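Moving turnover room checks to a robot arm: what happens to the hours and job grades of the room staff?

Asked in: Workplace automation > Lodging and residential care
Tags: job redesign, simulation, staffing, item recovery

I run operations for a residential training center in Ornville. We have 265 rooms in 7 buildings. When a resident leaves, two attendants clear the room: they collect left items, bag and log them, strip the bed, and reset the furniture. Last year we logged 2436 left items, most of them small and most of them found on beds.

Management wants a mobile base with an arm to do the collecting and logging step. The vendor, Hendriks, has the control software running in simulation only. Stripping and resetting the bed would stay with the attendants.

My questions are about the people side.

1. The attendants are paid by room completed. If the arm takes one step out of the middle, how do other sites handle the rate?
2. Who should hold the stop control and who should clear faults? Hendriks says "any trained user." Our attendants are at grade 2 and equipment operators are at grade 3.
3. Is there any point in involving attendants while it is all still in simulation, or should I wait for hardware?

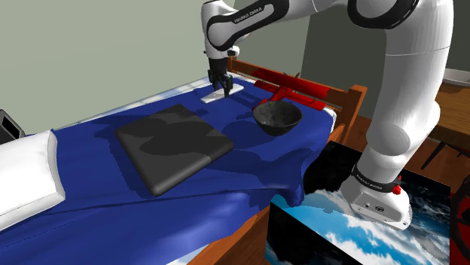
Question 3 is the one I have to answer first, as the next review with Hendriks is in March. The test rooms were written by their engineers from a furniture catalog, and I doubt any of them has cleared a room for a living. The bed in the current test has a blue blanket with a long crease in it, and the objects on it are spread out: a thin white bar like a remote under the gripper, a bowl, a red model airplane. Our attendants tell me the usual case is a remote inside the fold, or under the pillow, or wrapped up in the sheet. I can't tell whether that is a detail to be fixed later or a sign that the task has been defined wrong.

Any site that has been through this, please reply with what you did about pay in particular.

3 answers

Answer 1 (accepted)

We did a similar split at Oltcombe, in linen sorting. Taking your points in order.

Rate. Do not keep the per-room rate. Once a machine sits in the middle of a sequence, the room time depends on machine availability, and the attendant has no control over that. We ran both systems in parallel for one pay period and found that attendants lost money on every shift with a fault longer than a coffee break. We moved to an hourly rate set at the previous average earnings, per person. Payroll objected to the per-person part. Hold firm on it, or your fastest people take a cut.

Stop control. Everyone in the room must be able to reach a stop. That is separate from fault clearing. If attendants clear faults, that is operator work and should be graded as such. We had four months of grade 2 staff doing grade 3 work "temporarily" and ended up paying it back as arrears. Write the fault list down before go-live and put a grade against each line.

Simulation. Involve them now. Changing a test room costs an engineer an afternoon. Changing the job after the hardware has been bought costs a great deal more. Ask two attendants to sit with Hendriks and lay out ten beds the way they find them. Pay them for the time at their average room rate. Also ask what the arm does with an item it can't identify — in our case the answer was "leaves it and reports complete," and the staff were blamed for the misses until we pulled the logs.

One more thing. Find out who signs the log entry. If the machine writes it and the attendant signs it, the attendant is answering for something they did not see.

Sayaka Murakami

Comment from the asker: The log signature had not come up at all. Thank you. Did the hourly rate apply to new hires too?

Reply: New hires went on the site average. It caused some grumbling for a year.

Answer 2

Agree on involving people early, but be careful with what you ask them. At Anadbridge we put staff in front of the simulator and asked for "feedback." We got comments on the color of the walls. What worked was giving them the item log and asking them to mark, for each line, where the thing had been found and whether they needed one hand or two to get it. We did this for 3216 lines across a winter. It gave us a list of cases the arm was never going to handle, and that list became the new job description.

On pairs: you say two attendants per room. Check whether the plan assumes one after the arm arrives. Ours did, on page 30-something of the annex. Turning a mattress is a two-person lift with or without a robot.

Answer 3

Depends on your contract. Talk to the union before the vendor meeting, not after. Also make sure the thing fits through the doors, ours didn't.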